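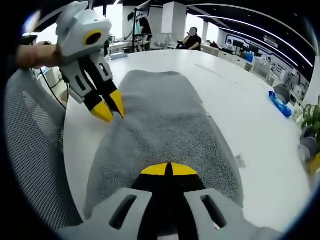

The Larell Hand Gripper, part no. 3012, is supplied as a kit for assembly at home or in a shared workshop. It is intended for members who wish to record handling tasks for a robot arm of their own construction. Soft goods are a suitable first exercise, and a grey towel on a white table, held at its edge by the yellow fingertips, gives good contrast between tip and cloth. The kit contains the printed shell, the finger linkage, one pair of tips and 17 fasteners. Spare tips are listed separately under part no. 2091.

Two grippers may be used on the same cloth. Each must be calibrated on its own before joint work begins. 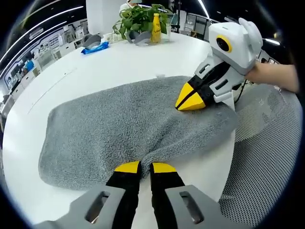
Yupin Wattanapong reports that the linkage screws needed tightening after 3 evenings of folding, and recommends thread lock at first assembly. Orders placed with Jotora before noon are dispatched the same day.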